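Local History Evening Course
Handout 4: Reading a parish through its place-names and boundaries
Tutor: Réjean Hawthorne

Welcome back, everybody. Last time we looked at churchyards, and several of you asked how far you can get with a village before you go indoors and open a single register. A very long way! This week we use the parish of Skakora, partly because its names are such fun and partly because its edges can still be walked in an afternoon.

1. Start with the edge

Most people begin in the middle, at the church, and work outwards. Try it the other way round. A parish boundary is often older than any building inside it, and it was drawn by people who cared very much about who got the stream and who got the hill. At Skakora the line follows the brook for the whole of the western side, then suddenly gives up and goes round three sides of a field called Herarance. Why leave good running water to go round a field? Keep that question in your head, we'll come back to it.

Things to look for on the ground:
- a hedge with a bank under it, thicker than its neighbours
- a lane that bends sharply twice for no clear reason
- lone old trees, especially pollards
- stones with a letter or a cross cut in them (please don't scrape the moss off)

2. Field names

The tithe map is the best friend you will ever have. The Skakora one lists 483 plots, each with an owner, an occupier, a use and usually a name. Some names are plain as anything: Long Field, Church Piece, Eight Acres (which measures 15, so be careful). Others have been worn down by centuries of people saying them quickly. Prurnent Bottom is written four different ways in the papers I have seen, and I think the oldest spelling is the one to trust, though I would love to be argued with.

MacDonald Close is a different sort of name altogether. It comes from a tenant, and a late one. Surnames stuck to fields all the time, and they can be very handy for dating: find the family in the rate books and you have a date before which the name can't have existed.
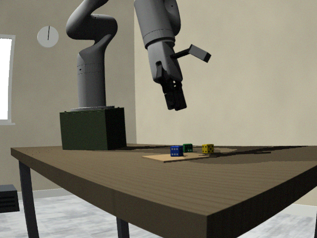 Robot arm and three small dice on a brown wooden table.

3. Back to Herarance

So, the odd field. My own view is that it was a detached bit of common meadow, shared out each year between households on both sides of the brook, and that when the boundary was finally fixed Skakora had the stronger claim. The evidence is thin but lovely. An old rental mentions "the lot mead", and lot meadows were divided by drawing marks out of a bag or a hat, each mark belonging to a holding. The shares were then cut into the turf. If you go in February, when the grass is short and the sun is low, there are faint ridges running down to the water — do go, it's a wonderful sight.

Against this, the rental doesn't say where the lot mead was, and there are two other damp fields that would suit. One of them is Prurnent Bottom. Read both cases in the extracts before you make up your mind.
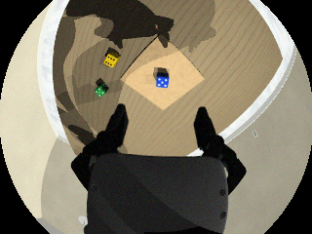
4. Common mistakes

Don't trust the first explanation you are given in the pub. "Gallows Hill" may well be "gallow", a word for poor wet ground in some counties, or it may be a hill with a gallows on it. Always collect the earliest spellings and write down the date and source beside each one. A name with no date is nearly useless to the next person.

Don't correct spellings as you copy, either. I did this for a whole winter when I was starting out and had to do 40 pages again.

5. For next time

Choose one parish you can reach easily. Trace its boundary from the oldest large-scale map you can find, mark every place where it leaves a stream or road, and bring a list of 8 field names with at least one early spelling each. Rough notes are fine. Bring boots too, as we'll be walking the brook if it stays dry.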